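Fustico Boards > Learning from Demonstration > Methods and Results

Print this page | E-mail this thread
Reading time: 3 minutes

Frames with nothing in the fingers: keep them or cut them?

palegrain
I want to share a small result and ask for opinions. We train a policy from demonstrations recorded with the hand-held gripper. The set has 1170 episodes, all on the same kind of table, and the task is pick and place of small parts. In many episodes there is a long beginning where the fingers are open and the camera looks only at wood. Until March we cut this part away, because it seemed to us lost time for the network.

Then I trained two versions with the Amomley code, all settings equal. Version A has the beginning cut. Version B keeps it complete. I repeated each one with 5 seeds. Version B was better at the approach in every seed. Version A often closed the fingers too early, when the part was still in front of the tips.

My explanation is that version A almost never sees an open gripper with no part near to it, so it learned that "open" lasts a very short moment. I would like to know if other people have seen the same.

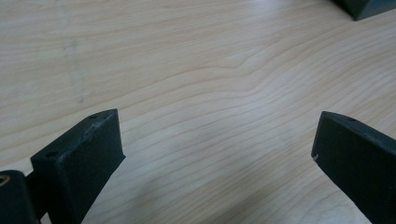 Posted by palegrain | Fri 3 April

With the fingers this wide open and only grain between the tips, a frame has very little for the network to hold on to. The wave in the wood is the strongest texture in the middle. I was afraid the policy would learn the wood by heart, and I am still a little afraid of this. There is also the glossy brightness from the lamps, which can change from one table to the next.

lowtorque
Thank you for writing the seeds, many people do not. But I don't agree with the explanation. When you cut the beginning you also make the episodes shorter, so version B has more training samples in total. Did you keep the number of gradient steps equal, or the number of epochs?

palegrain
Epochs. I see the problem now. So B had more steps.

lowtorque
Then you cannot say yet that the open frames are the reason. Maybe A was simply trained less. Please run A again with the step count of B.

sanded_edge
I had the opposite result on our side, so please be careful with a general rule. We kept all the idle frames and the policy learned to stand still. It hovered over the table and did not go down. In our recordings the person often waited before moving, and the network copied the waiting very well. We now remove every stretch where the gripper pose does not change, and keep the stretch where it moves with open fingers. For me these are two different things and they should not have the same name.

palegrain
This is a good point. In my set the people were told to start moving immediately, so I believe I have few waiting frames, but I did not measure it. I called all of it "the beginning", which was not precise.

makokha_bench
About the table texture: we tested this at Makokha with 3 table tops, two for training and one held out. The plain one was the hardest for position, and the one with strong grain was easy in training but bad when we turned the board by a quarter. So your fear is correct in my opinion. Turn the table, or move the gripper start to other places over it. A random crop was not enough for us.

sanded_edge
Was the held-out table the plain one? Then you compare a new table and a plain table at the same time.

makokha_bench
Yes, it was the plain one, and yes, the two things are mixed. We had no fourth table. I still trust the part about turning the board, because that was the same board.

lowtorque
One more question for palegrain. There is a pale smudge on the wood in your frame, and something dark at the back of the table, top right. Do they stay at the same place in all episodes? A network can use such marks like a map. I would mask that corner in a small test and see if the approach gets worse.

palegrain
I did not check the smudge. I will look through episodes from different days before I say anything. The mask test is cheap, so I can do it this week together with the run you asked for.

cunar_user
If you use the Cunar loader, note that its trimming option looks at finger width only. It will cut all open frames at the start, moving or not. We needed 7 training runs to notice. The pose threshold must be set separately, in the same config block.

palegrain
I use exactly this loader, and I did not know it. So my version A was cut by finger width and not by motion. My new plan is version A with equal steps, version B as it is, and version C with only the still frames removed, the way sanded_edge does it. I will post the numbers here, also if they are against me.

lowtorque
Please keep the same seeds for all of them.

palegrain
Yes, same seeds.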